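Dundville Neighbors Forum > Home & Household > Keeping old stuff alive

Thread: Is it worth fixing a 2,000-year-old desktop or do I let Dad's genealogy die with it

tenville_terry
Posted Thu 13 December
OK, not 2,000 years old. It feels like it. My father-in-law has been doing the family tree since before my wife and I met, and all of it lives on one desktop computer in his back bedroom. There are 1,459 people in there. I know because he tells me the number the way other men tell you their golf handicap.

The program he uses was made by a company that went under. It saves in its own format. He has never exported anything. He has never backed up anything either, unless you count the binder, which has 70 pages and stops at the letter H.

Last week the computer started shutting itself off. Sometimes it runs all afternoon and sometimes it doesn't make it through breakfast. He wants me to "take it somewhere." I want him to type it all into one of the websites and join us in the present. My wife wants both of us to stop bringing it up at dinner.

So do I pay to fix it, or do I call it?

kuster_m
You don't fix it and you don't call it. You get the data off first and have the argument afterward. Every time you turn that machine on to see whether it still shuts off, you're spending one of however many starts it has left.

Marlies

hubert.w
Disagree with the panic. Random shutdowns on an old desktop are dust, a tired fan or a tired power supply nine times out of ten, and none of those touch the drive. Blow it out and see.

kuster_m
And the tenth time, Hubert?

hubert.w
The tenth time he learns a lesson about backups, same as the rest of us did.

tenville_terry
I should add that he's 84 and is done learning lessons. He announced it at Thanksgiving.

Poojary_S
I went through this with my uncle's church records. A few things from experience.

The program going out of business matters less than you think. Most of the old genealogy programs can save a GEDCOM file, even when the menu item is hiding somewhere silly. Look under File, then Export, then if that fails look under Print, where ours was for some reason. A GEDCOM is plain text and just about everything made since will read it.

What a GEDCOM will not carry is the good part. Photos don't come along. Notes sometimes come along in pieces. My uncle had typed long stories into the "occupation" box because it was the biggest box on the screen, and all of them got chopped at the same length. So we have a great-grandfather whose occupation is "Drove the milk wagon until the horse learned the route and then mostly sl"

Export, yes, but copy the whole program folder too.

tenville_terry
That is the best occupation I've ever read and I'm jealous of it.

vfontana
Can I put in a word for the old man? I do family research for people in Drinmont (small money, don't get ideas) and the websites are a swamp. You upload your careful tree and within a week some cousin has attached your grandmother to a duke. My own great-aunt is listed on three public trees as having died before she had any of her children. I've written to all three owners. One wrote back to say she was "going with the majority."

If he keeps it on his own machine with his own sources, he isn't behind the times. He's the only one in the family whose dates can be trusted.

hubert.w
Vittoria is right, and I'd say the same thing about the machine. People toss these the minute they cough. I've had plenty of them open on the bench.
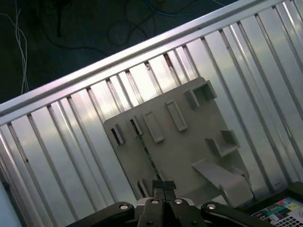 My standing advice is to take the side panel off outdoors, unplugged, and use canned air in short bursts. Hold the fan blades still with a finger. Then run it with the panel off for an afternoon and see if the shutdowns get fewer. If they do, you were cooking it. If it sits in a back bedroom I'd also like to know what it sits ON, because in my experience the answer is carpet.

tenville_terry
It's carpet. It is shag carpet. I won't be giving the color.

kuster_m
Fine, I'll concede the carpet. I still say pull the drive. It's two cables and a few screws, you put it in a cheap USB enclosure, plug that into your own laptop and copy everything over while the patient stays asleep. No starts wasted. THEN Hubert can do his leaf blower routine.

hubert.w
Canned air. I said canned air.

kuster_m
You told the Tenville swap meet it was a leaf blower.

hubert.w
That was a different computer and it belonged to my brother.

Poojary_S
On the order of things I'm with Marlies. On the difficulty I'm a bit with Hubert, who at least isn't asking him to unplug anything. Terry, have you ever been inside one?

tenville_terry
I have changed a light switch. I was proud of it for a while.

hubert.w
You'll be fine. Worst thing in there is sharp edges. Before you unplug anything, take a picture with your phone. Then take another one closer. I've met many men who were sure they'd remember where the little wire went, and I've been several of them.

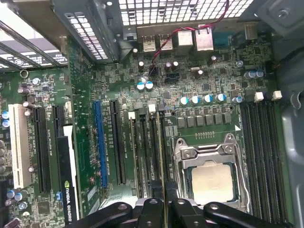 The data cable to the drive only goes in one way, and so does the power, so you can't get those wrong without using your shoulder. Touch bare metal on the case first. Don't do it on the shag.

vfontana
While everyone is holding screwdrivers, may I point out that the hard part of this isn't in the computer at all? Does he have his sources written down anywhere? A name and a date without a source is gossip with a number on it. When my clients inherit a tree it's always the same thing. Everyone's births are in there and no clue where any of it came from, and the one person who knew is the person the funeral was for.

Sit down with him for two hours on a Sunday. Ask him how he knows. Record it. Don't correct him.

tenville_terry
The "don't correct him" part will be a stretch for this household, but I hear you.

He does have a shoebox. I'm told it's "the sources." I have seen inside it once and it contained a parking receipt from Barajas airport, from the trip he took to look at a parish book. He kept the receipt. He did not, as far as I know, copy down the page number in the parish book.

vfontana
Keep the receipt! It has a date on it. If he remembers which parish, you can write to them and say when he visited, and sometimes they keep a visitors' log. I got a baptism that way in October. Took me four letters and a phone call where neither of us spoke the other's language very well and we both kept apologizing.

theresia_g
Moderator hat half on: this is drifting into genealogy, which has its own board, but I'm enjoying it so I'm leaving it here.

Hat off: I think you're all being unkind to the websites. I found my mother's half sister through one. She was living forty minutes away and had the same awful laugh. You don't get that from a file on a bedroom computer, however good the dates are. Keep the master copy at home if you like, but put something out where a stranger can bump into it.

vfontana
I'll allow it. Living people left off, sources attached, and the editing switched to owner only. And nobody gets a duke.

hubert.w
What if there is a duke

vfontana
There is never a duke, Hubert.

tenville_terry
Update for those following along. I pulled the drive on the kitchen table with my wife reading Marlies's instructions out loud in a tone I didn't care for. It copied. It took most of the evening and there's a folder on my laptop now called DAD DO NOT TOUCH.

The export was under Print. Subbarao, I owe you a coffee.

I then blew out the case on the back step and got what I'd estimate to be a second cat. It ran all of yesterday with no shutdown, so Hubert gets a point too, and I'd ask him to be quiet about it.

Poojary_S
Good. How did the notes come through?

tenville_terry
Chopped, same as yours. He'd been putting his in the "cause of death" box.

theresia_g
Oh no.

tenville_terry
There's a great-uncle whose cause of death is "Good dancer, owed money to everyone, once carried a stove up the hill to Drinmont by himself for a b"

kuster_m
A bet?

vfontana
A bride. Ask him Sunday.

hubert.w
Put a board under that computer before you plug it back in. Any scrap of plywood will do.

tenville_terry
He says it was a brother-in-law. He also says the stove is still up there, and now I have to drive him to see it.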